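Prarnham cell, summer service

Quick page for whoever takes the cell over in August. Notes are short, I was typing between jobs. Questions to Eyvindur Vigfúsdóttir, she has the paper log too.

The arm does drawer and tabletop tasks at the nightstand. Service was due at 830 hours and we went nearly that far before stopping it. Stopped Monday, July 1, 2024, back on the same evening.

What got done:

Power off, wait 2 minutes, then covers. Old grease wiped out of the wrist joint, new grease in. Stinon tube, the small one. Don't overfill, it creeps out of the seam and then you're wiping the shell all week.

Shell screws back to the setting on the card inside the cover. One was loose, replaced it.

Cables re-tied at the stand. Leave slack for the shoulder, last time somebody pulled them tight and we lost the camera feed every time it reached left.

Nightstand goes back on its floor marks. If it has drifted the arm misses the knobs. Check both drawers slide all the way by hand before you run anyting.

Zero the joints, then run the Nyamweya check routine. Seven poses, slow speed. Write down the ones that come up off.

After that a reset of the props, then 150 drawer pulls at half speed. Listen to the elbow. 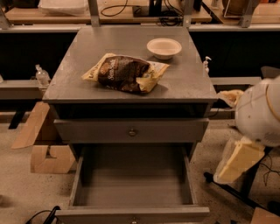

Lower drawer out, upper one shut. Sea Salt chips and the white bowl on top, arm at right.

Still to do: new pad for the gripper, ordered from Fleston, not here yet. Label the spare fuses. Somebody took the long hex key agian, please put it back in the top tray.

Next service goes by the hour counter, not the calender.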